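Birger Nygård had taken the early bus down from Tinddale, 53 minutes with his forehead against the window, and he was still the first one through the door. He didn't care. An open day! At a place that taught robots to use their hands!

"You're keen," said Wenche Solberg, and gave him a sticker with his name on it.

She walked him past the desks, talking the whole way. The project was called Kettle, after the first thing they had tried to teach and the one thing it still couldn't do. People did the chores first, wearing out their own wrists, and the machine learned from what they did. Hundreds of little goes at it, thousands, then all of them again with the things moved a bit to the left.

"Doesn't it get dull?" Birger asked.

"Never," she said, and he could see she meant it. "Come and look, they've started."

They had. He got as close to the round table as he dared.
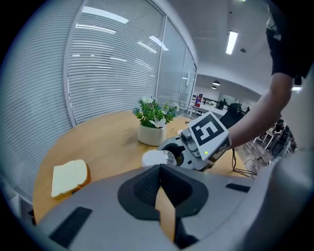
A slice of bread, a plant with flowers, and those big gray grippers going about among them.
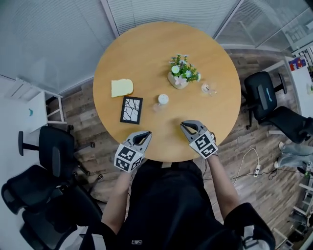 Eskil Moen wanted to know if it ever got lonely, teaching something that couldn't thank you, and a few people by the door laughed, but Wenche took the question seriously. She thought about it with her head on one side. No, she said, because one morning the thing just does it. You come in with your coat on and it picks up a cup the way you would, with the same silly little pause you always make, and you think – that's me. That's my pause!

Birger looked down at his own hands. He had fixed clocks in Rudcombe half his life and he had a pause too, right before the smallest screw. His daughter used to tease him for it.

"Could anyone have a go?" he said. It came out louder than he meant.

"Anyone at all. Two minutes each, and there's coffee while you wait."

He was already rolling up his sleeves.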